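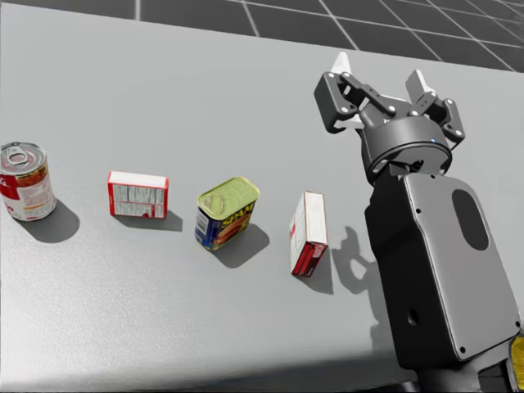

Packaging machinery orders: notes on the third quarter

Oct 13, 2024

The order books of the packaging machinery builders in the Grokelton district closed the third quarter with a modest improvement on the spring. The gain came almost entirely from the domestic market. Export orders remained flat, and two of the larger customers abroad have moved their purchasing decisions to December.

I have followed this sector for 16 years, first as an employee of Mimix and more recently on my own account, and the present pattern is a familiar one. Food processors are replacing worn equipment but are reluctant to commit to complete new lines. Labelling units, case erectors and spare parts are selling. Palletizing systems are not.

Delivery times

Delivery times have shortened. Grokunel, which builds filling equipment for canneries, is now quoting 20 weeks on standard models and 15 on its smallest unit. A year ago the same models carried a considerably longer wait, owing to the shortage of control components. Buyers should note that these periods run from receipt of the deposit - a point that continues to cause disputes.
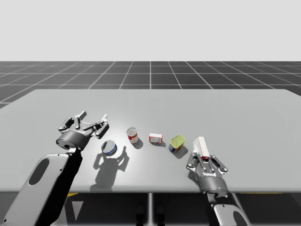
Two robot arms at a light grey table, computer rendering.

Employment and training

Suwannarat has confirmed that its assembly plant, with a workforce of 400, will keep both shifts through the winter. The company had earlier indicated that the evening shift was under review. Its apprenticeship intake will also proceed, although at the reduced level adopted last year.

Skilled fitters remain difficult to recruit throughout the district. Several smaller shops have turned away service work for this reason, and their customers have gone back to the original manufacturers at higher rates.

Fourth quarter figures will be reviewed here once the December orders have been entered. Readers who wish to correct any of the delivery periods given above may do so through the contact page.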